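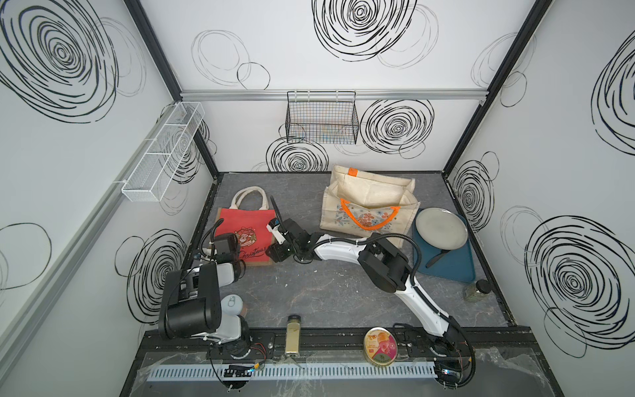
Household Storage and Packing, evening course
Handout for session 5: Bags, baskets and the things that end up in them
Tutor: Doina Popescu (notes typed up by Maarten De Graaf)

Reading before Monday: the chapter on containers, or as much of it as you can stand.

5.1 Where we got to

Last time we sorted things by how often they are used. Several of you sorted them by how guilty they made you feel, and this produced much the same piles. Keep your lists. We need them for the exercise.

5.2 Soft containers

A soft container takes the shape of whatever you put in it, and when you put nothing in it, it lies down. A canvas tote with a stiff handle will usually stand up if the base is wide enough. A jute gift bag may or may not. Both are sold as a way of carrying things and spend most of their lives carrying other bags.

Seasonal bags are a special case. A bag with Santa and the word "Christmas" on it has a working year of a few weeks, and yet it is as strong in August as it is in December. Siham Zaki keeps her potatoes in one. The group was divided on this. My own view is that a bag in a cupboard doesn't know what month it is, but you may prefer to turn the printed side to the wall when your mother-in-law visits.

5.3 Wire baskets

Mesh has one great virtue: you can see what you've got. It has one great fault, and it is the same one. Hang a basket from a rail and it stays off the floor, where it would only collect more things. A long basket with compartments suits small items of one sort each. Give it mixed items and you have bought a drawer with holes in.

Check the rail before you load it. Florencio Toledo did not, and has asked me not to go into detail.

5.4 Trays

A tray turns several objects into one object, for as long as you are holding it. Plates go flat in the middle. Long-handled things such as spatulas go corner to corner if they won't lie along the side. Small jars (dried herbs and the like) are better carried separately, lid on - they tip, and then you have oregano in the carpet until you move house.

Stray lids: find the canister first. If it can't be found in 4 days, the lid is a coaster.

5.5 Exercise (60 minutes, in pairs)

Take one tote, one gift bag, one basket and one tray from the shelf at the back. Pack the contents of your pair's box using all four. Swap with another pair and unpack theirs. Write down anything you had to hunt for.

Totes go back on the hooks afterwards. Nesma El Ouafi has the key to room 776 if you finish early.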